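Water firm's "save a bowl a day" claim leaves Inder residents unconvinced

Households in Inder have been told they can knock a good chunk off their water bills by changing how they wash up. Some of them would like to see the sums.

The advice comes in a leaflet from Fodine, the company that supplies the town, and went through letterboxes in March along with the new tariff. It says a typical home "could save up to 3905 litres a year" by scraping plates, filling the dishwasher properly and giving up the quick rinse under the tap. The leaflet does not say what a typical home is. It does not say how many people live in it or what they were doing before they read the leaflet.

Fodine says the figure comes from a trial in the Koubek district last year, in which 574 households agreed to follow the washing-up advice and have their meters read. Asked how many of them stuck with it to the end, the company said it was "still going through the returns". Asked whether the trial had included any homes that carried on as normal, for comparison, it said that it had not been set up that way.
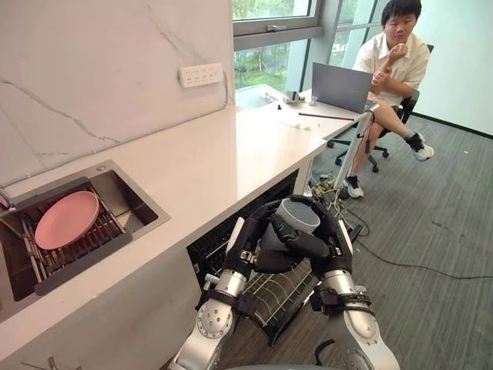 Geeta Shukla, who has lived on the hill side of town for most of her life, said she had stopped rinsing before loading years ago and her bill had gone up every spring regardless.

"They put the price up and then they tell me it's my plates," she said. "I'd take it better if it came in two separate envelopes."

Her point about the envelopes is a fair one. The tariff notice takes up one side of the folded sheet and the washing-up advice takes up the other, and the advice is in much larger type. The standing charge, which everyone pays however little water they use, has risen by 12 per cent. A household that followed every tip in the leaflet would still pay that in full.

Fodine's customer manager, Ľubomír Kadlec, rejected the idea that the company was changing the subject.

"These are two pieces of information that customers need at the same time of year," he said. "We have had very good feedback on the leaflet."

He did not say how much feedback, or from whom.

Leaks are the other sore point. Fodine's own notice to the council says a main on the Ukberg road has been losing water since before Christmas, and repair work has been put back twice. The company would not give an estimate of the loss. Štefánia Oravec, who sits on the council for the lower town, asked for one at the last meeting and was told it would be "misleading to quote a number at this stage".

"They can measure a teacup in Koubek but they can't measure a pipe in Ukberg," she told the meeting.

Radoslava Vrabec, a retired heating engineer who used to write on household matters for the local paper, thinks the advice itself is mostly sound, if old. A full dishwasher on the eco setting generally does use less water than washing the same load under a running tap, she said, and scraping is usually enough for modern machines. What she doubts is that many people in Inder are still doing it the wasteful way.

"If you already run it full, you save nothing," she said. "And if you live alone and wash one plate in a bit of water, please don't go and buy a machine because of a leaflet."
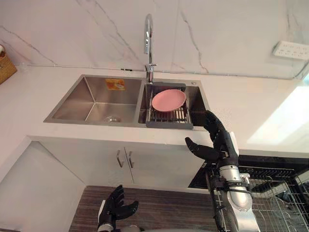
What the leaflet offers

Customers who want to take part in the next stage can ask for a free kit, which holds a plate scraper, a shower timer and a sticker for the dishwasher door. Fodine says it has about 1000 kits to give out. It would not say what they cost or whether the money comes out of bills.

Yhon Betancur, who runs a café near the bus station, said he had applied and been turned down, as the offer is for homes only. His own water use, he pointed out, would fill a good many teacups.

The council has asked Fodine to come back with a repair date for the Ukberg main and the full results from Koubek. The company said it would send the results "when they are in a suitable form". It gave no repair date.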